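About Fikholm Sculling School

Hi, and thanks for stopping by! I'm Rianne Jansen, and I run Fikholm with a handful of coaches who are all much faster than I am. We teach grown-ups and teenagers to row on Lake Arnum, mostly in singles and doubles, and mostly people who have never sat in a racing shell before. If you've been watching boats go by from the path and wondering if you could do that, you're who we had in mind when we started.

How we got here

I learned to row in college, badly, in the bow seat of an eight where I could hide. After that I quit for a long stretch (job, kids, a bad knee) and when I finally wanted to come back, the only program near me was for people training to race. I was 20 pounds heavier and I couldn't remember which way the oarlocks went. The coach was perfectly nice to me but I never felt like I belonged there.

So I bought a used double from a man named Timmermans, strapped it on top of my station wagon and started taking friends out on the lake in the mornings. Then friends of friends. By the end of that first summer I had 2 boats and a waiting list taped to my fridge, and Floor Groen, who was on the list, told me I should either charge money or get some sleep. She ended up becoming my business partner. She does the bookings, the insurance and pretty much everything that happens on dry land, and she still rows three mornings a week.

We kept the name Timmermans on the side of that first double, by the way. It's the yellow one. It's heavy and slow and very hard to tip over, and almost everybody's first stroke at Fikholm gets taken in it.

Who teaches here

Struan Rankin is our head coach. He came over from coastal rowing, so he thinks our lake is a bathtub, and he's endlessly patient with people who are scared of water. Ask for Struan if that's you.

Farhad Bagheri takes the teen groups and the winter erg sessions. He plays his own music at those and will not take requests. I've tried.

Osian Skyrme coaches our returning rowers and anybody who wants to race. He also looks after the boats, so if you run one up on the gravel, he's the person to tell. Please do tell him! A scratch is no big deal if we hear about it the same day.

And me - I teach the very first lesson whenever I can. It's still my favorite part of the job.

What a course looks like

The beginner course is a set of 90 minute lessons, with four people to a group. The first one starts on land. You'll learn to carry a boat, get in, get out, and hold the handles so you don't squash your thumbs (left over right, you'll hear it in your sleep). Then we go out on the water, usually with a coach in the launch right beside you.

After the course you can join the morning groups, which go out at 6:30 from April on, or the evening ones if you're not that kind of person. Plenty of our members never race and never want to. Others get the bug, and every year we take a few boats to the Dudach Regatta, where we generally finish somewhere in the middle and eat extremely well afterward.

Our oldest beginner so far was 69 when he signed up. He turned 70 during the course and Farhad made him row a birthday lap with a balloon tied to the stern. He's out most mornings now, and he passes me.

You do need to be able to swim, and we'll ask you to show us once in a pool. We don't budge on that one. You don't need to be fit, thin or tall, and you don't need any special clothes. Snug shorts or leggings, socks, and a top that won't catch on the handles will do fine.

The boathouse

We rent the long green building at the south end of the lake, past the campground. There are changing rooms, two showers with different opinions about hot water, and a kitchen where the coffee is always on. In the off-season we move upstairs to the rowing machines, from November until the ice is gone, which some years means the end of February and some years really doesn't. Come up and say hi if you see the lights on. 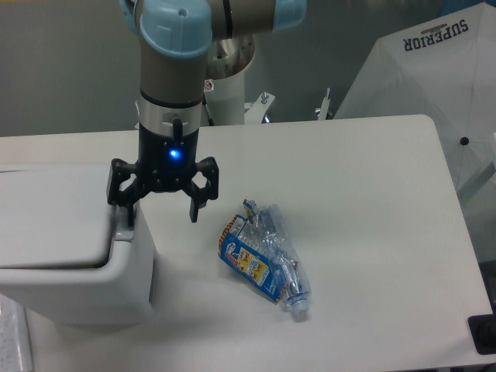 Come and try it

Tryout mornings run all through the season and you don't have to sign up for anything afterward. Send Floor a message through the contact form with your height and whether you've rowed before, and she'll find you a spot. Bring a towel and a change of clothes!

Rianne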